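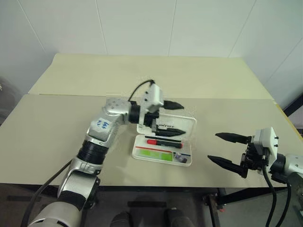

Pilano is moving house, and you're all invited

FOR IMMEDIATE RELEASE

Drernuslow, February

Hello again from the back bedroom, which has been the head office of Pilano for the last seven years and is about to go back to being a bedroom. I'm Inese Hunt, I run the piano and keyboard library, and I've got proper news this time (the last one of these I sent out was mostly about a lost trolley, sorry to everyone at the radio station who read it out anyway).

We've signed the lease on the old seed merchant's in Sterkar Lane. It opens to members this spring, and it gives us a ground floor, a wide door, a lending room, two practice rooms and somewhere to put the kettle that isn't on top of a harmonium. I can't tell you how pleased I am about the wide door!

For anybody new to us, Pilano lends out keyboards, digital pianos and a handful of real uprights to people who want to learn and can't or don't want to buy one yet. You join, you borrow, you play, and when you're done you bring it back or you swap it for something bigger. Small keyboards go out for three months at a time and can be renewed as often as you like unless there's a queue. Uprights go out for a year, with one tuning included. We've got 767 members on the books, the youngest in reception class and the oldest a retired bus inspector who is working through Grieg at his own pace and doesn't want any help with it, thank you.

When I started this I had three keyboards, one of which only played in the key of helicopter. People kept giving us more. They still do, and I've spent a good part of my forties on other people's staircases saying "to you, to me". Our instruments have been living in four different garages, a church vestry and my mum's dining room, and when a family rang up wanting a full-size digital with a stand I'd have to work out which key I needed and whether the person with the car was in. We've lost borrowers that way. A twelve-year-old who fancies learning on a wet afternoon may not still fancy it a fortnight later when I've finally got hold of the vestry key.

So, the new place. The lending room is at the front, and you'll be able to come in and try things before you take them, with headphones or without. Behind it are the practice rooms, which can be booked by the half hour, and those are free to members and £2 to everybody else. They aren't soundproof. They're better than they were, thanks to a lot of old carpet, but if you're planning on the loud bit of something Russian please pick an afternoon when the chiropodist upstairs is out. Her hours will be on the door.

The rent for the first year has been covered by members' subscriptions and by a gift of £2,000 from Kang, the furniture removers on the ring road, who have also offered to shift the uprights for us. I've watched them take a Victorian cottage piano down a spiral stair and I would trust them with my own grandmother. Everything else has come from cake, raffle tickets and a sponsored scales marathon that I still hear in my sleep (B flat minor, both hands, over and over).

There are a few things we're short of and I'd be daft not to ask while I've got your attention:

Adjustable piano stools, any condition, as long as they go up and down
X-frame keyboard stands
Headphones with the big jack, or the little adaptors that everyone has in a drawer
Beginners' books with most of the pages in
A sturdy sack truck

Please don't bring us any more electric organs. We love them and we've got eight.

We'd also be very glad to hear from anyone who can give beginners a bit of time on a Saturday-ish sort of basis, days to be agreed. You don't need letters after your name. You need to be patient, be all right with hearing the same eight bars of "Ode to Joy", and be able to show somebody where middle C is without making them feel silly. We'll do the paperwork with you and pay your bus fare.

Opening hours will be 10am to 4pm to start with, and until 7pm one evening a week for people who work. I'll confirm which evening once I know who's got the keys. If you've already got something on loan, you don't need to do anything at all: your return date stays the same, and you can bring it back to Sterkar Lane or to my mum's until the end of the spring. She says ring first.

There'll be an opening party with an open piano, meaning anyone can sit down and play for as long as the room can stand it. Children first, then beginners, then show-offs. Local press are welcome at that, or before it if you'd like a quieter look round, and I'm happy to be interviewed, though I do go on. Several members have said they'd like to talk too, among them a family of five who share one keyboard on a rota taped to the fridge.

Membership is £8 a year for a household and you can join at the door.

Contact for press, stools and general enquiries: Inese Hunt, Pilano, Sterkar Lane, Drernuslow. Messages left before noon usually get an answer the same day.

ENDS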